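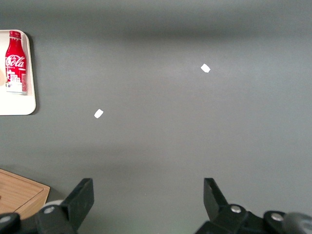
3.2 Collecting the demonstrations

All demonstrations were recorded at a single grey table in the Vemine laboratory, with a two-fingered gripper and a small camera mounted at the wrist. Our operators steered the arm by hand through a leader device built for the Gestadach project, which had been designed for a larger robot and, to judge by the handles, a larger species of operator. We kept it for the whole study, as changing it halfway would have left us with two datasets and one budget.

Each episode starts with the gripper open and empty, and the operator is given one written instruction. For the clearing task, this names the kind of object to be picked up and the tray it should go into. The operator may approach from any side, may pause, and may try again after a missed grasp. Pushing an object to the tray along the table is forbidden. We added this rule on the second morning, after finding that people who are told to tidy a table will tidy it the way they do at home.

We recorded 802 episodes of the clearing task. Of these, 97 were removed before training: some had a dropped camera stream, some ended with the object on the floor, and a few consisted of an operator waiting for an instruction that had been sent to the wrong screen. The last group was technically flawless and would have taught the policy great patience.

Failed grasps followed by a successful one were kept. Earlier work in our own group had trimmed them, on the view that a learner should see only good behaviour. The resulting policy was graceful until its first miss, after which it closed its fingers on air and carried the air to the tray with every sign of confidence. With the retries left in, episodes are longer and less pleasant to watch, but the policy has at least seen somebody change their mind.

Small scraps of paper proved harder to collect than we had planned for. A scrap lies nearly flat, offers the fingers very little to hold, and moves when anyone opens the door. Following a suggestion from Catarina Barros, we asked operators to lower the gripper with the fingers wide apart and to close it slowly once the tips were near the table. We also had the scraps given a slight fold by hand. Readers may feel this makes the task easier. It does, and the results for unfolded paper are given separately in Section 5.

Objects that are not part of the instruction were left on the table on purpose. Trays and their contents were shifted between episodes, so that a tray might be fully in view of the wrist camera, partly in view or out of sight at the start. We made no attempt to centre anything. An early pilot, in which each tray was set against a taped mark, gave a policy that had learnt the position of the tape – removing it ended the pilot rather quickly.

Labels were written after recording by a second person who had not steered the arm. To check them, we drew 100 episodes at random and had them labelled again. The two labellers disagreed on 49, a figure we found alarming until we read the entries. Nearly all the disagreement concerned when a grasp begins: one labeller marked the first touch, the other the moment the fingers started to close. We settled on first touch and relabelled the full set, a job that lasted well into December and is not recommended.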